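Sterketti Bread Club: Questions We Keep Getting

When do I pick up my loaf?
Between 4 and 6. At 6:01 it becomes Babak's toast.

Can I choose the bread?
You can choose to join. Forough chooses the bread.

Do I have to bring a basket?
Please do. Woven ones let the crust breathe - plastic bags make it sulk.
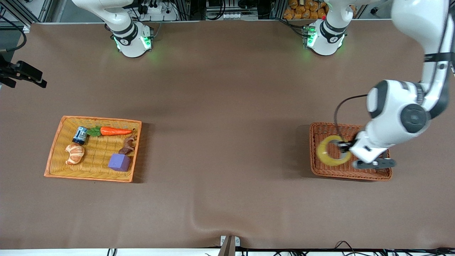
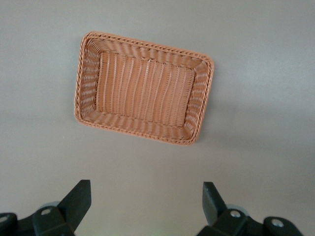 Can I freeze the rye?
Yes, sliced, for up to 13 days. After that it's still bread, legally.

Is there a waiting list?
There are 23 names on it. Bribes go to Kamran, who keeps them and does nothing.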